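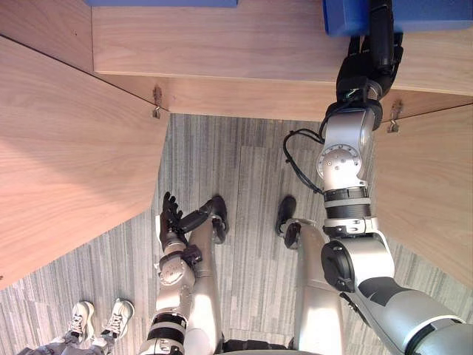
Robot on our floor, and my job title has grown a second half. Is this normal?
Posted by prokby_lifer, 20 January 2024

I work in office services at a mid-sized firm (call us Hondivbridge, because that is what it says on the door). Eleven of us handle mail, supplies, desk moves and whatever else people would like to stop looking at. Last month management brought in a humanoid to do the picking up and handing over. I still have my job. I am now "Office Services and Robot Attendant," which pays what Office Services paid.

In practice I stand beside it. It reaches for a box, I watch it reach for a box, and I write down how that went. On a slow afternoon I could have moved the box, had a coffee and come back to move it again. My manager says the log is the valuable part. The log has 3,358 lines in it and I wrote most of them.

Two things I'd like to know. Has anyone had the attendant part written into their job description with a raise attached? And do you get used to standing next to the thing all day? My feet say no.

Silvana Andrade

Yes to the first one, but it took a while. I was a stockroom clerk at Brito when they put arms on the packing line, and for the first few months "keeping an eye on it" was treated as a kind of rest.

What worked for me was dull. I wrote down every task I did for the machine for two weeks – restarts, clearing the floor, fetching what it dropped, explaining it to visitors – with the minutes next to each. Then I took my old job description in with me and asked which lines I should stop doing. There was a long silence, and after that a new pay grade. Ask for these separately:

Training time, on paper, during working hours.
A named backup, so you can go to lunch.
Who has the authority to stop it. If that's you, it should say so.

The last one matters most. On my line everyone assumed somebody else could hit the stop, and it took a squashed pallet to sort that out.

As for your feet, ask for a stool with a clear line of sight and agree on how far back it goes. Also see if the mail has been quietly handed to your coworkers. Mine had been, and they were annoyed with me when they should have been annoyed with the schedule.

dreltance_dan

We have two of these. You get used to it. Wear good sneakers.

No raise here but they did give us a lanyard.

tallyho_mailroom

Don't agree with the stool. Our supervisor saw a stool and decided the job could be done by one person for two robots. Stay standing until the paperwork is signed, then sit.

Otherwise do what Silvana says. And keep your own copy of that log. At 3,000 lines ours got "summarized" into a slide that said the rollout was going smoothly, and none of us who wrote it had used that word.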